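Ein Newsletter, 622 Leser und ein Freitag, der nie endet
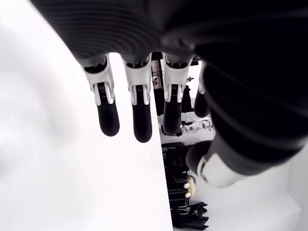
Wie oft sollte ein Newsletter erscheinen?
Alle 2 Wochen reicht, sofern man zwischendurch noch einem Beruf nachgeht oder gelegentlich schläft.

Bimla Pathak hat es wöchentlich versucht. Ihr Newsletter heißt Erside, handelt von Nebenstraßen, Nebenflüssen und Nebenkosten und war ursprünglich als Zeitvertreib gedacht. Inzwischen vertreibt er vor allem ihre Freitage. Morgens steht die Überschrift, mittags steht eine andere Überschrift, und gegen halb elf am Abend drückt sie auf »Senden«, worauf ihr in der Betreffzeile der Tippfehler auffällt. Der Text ist dann schon fort. Man kann eine E-Mail zwar zurückrufen, aber sie kommt so wenig wie eine Katze.

Dabei hatte sie alles gelesen, was man vorher lesen soll. Die Ratgeber sind sich in einem Punkt einig: Man brauche eine Nische. Was eine Nische ist, erklären sie meist an Leuten, die schon eine haben. Pathak schrieb sich also eine Liste möglicher Themen, strich alles, wovon sie nichts verstand, und dann alles, worüber schon jemand mit besserem Porträtfoto schrieb. Übrig blieben die Nebensachen.

Nach dem ersten Jahr standen 622 Adressen in der Liste. Das klingt nach wenig, bis man sich vorstellt, sie säßen alle im eigenen Wohnzimmer und hätten Hunger. Etwa die Hälfte öffnet die Mails, vom Rest weiß man nichts Genaues. Die Öffnungsrate ist ohnehin eine Zahl mit Charakterschwächen: Manche Mailprogramme laden den Inhalt vorab, ohne dass ein Mensch ihn je zu Gesicht bekäme, andere sperren die Zählpixel aus, und der treueste Leser taucht in der Statistik womöglich nie auf. Pathak sieht trotzdem nach, montags vor dem Kaffee und danach gleich noch einmal.

Verschickt wird Erside über Plultix, einen Dienst, dessen Oberfläche sich alle paar Monate so gründlich erneuert, dass der Knopf für die Vorschau jedes Mal gesucht werden muss. Im September lag er hinter einem Zahnrad. Bis 3.000 Abonnenten kostet der Dienst nichts, was Pathak als Kompliment auffasst und zugleich als Drohung.

Mit den Texten selbst ging es ähnlich. Anfangs waren 3.000 Wörter die Regel, einschließlich eines Exkurses über Kanaldeckel, den sie bis heute verteidigt. Dann antwortete ein Leser namens Malhotra mit einem einzigen Satz: Ob es das auch in kurz gebe. Sie war zwei Tage beleidigt und kürzte in der folgenden Woche um die Hälfte. Malhotra hat sich nie wieder gemeldet, aber er ist noch auf der Liste. Sie hat nachgesehen.

Wer selbst anfangen möchte, bekommt von ihr eher karge Auskünfte. Den Abmeldelink soll man groß setzen, denn wer gehen will und nicht kann, meldet einen als Spam. Die ersten drei Ausgaben sollten fertig sein, bevor die erste hinausgeht. Und die Begrüßungsmail muss man irgendwann noch einmal lesen. Ihre versprach monatelang ein »kostenloses PDF«, das sie nie geschrieben hatte. Gefragt hat danach genau eine Person, ihre Mutter.

Seit sie alle zwei Wochen schreibt, ist jeder zweite Freitag frei. An diesem Tag überarbeitet sie jetzt die Überschrift für den nächsten.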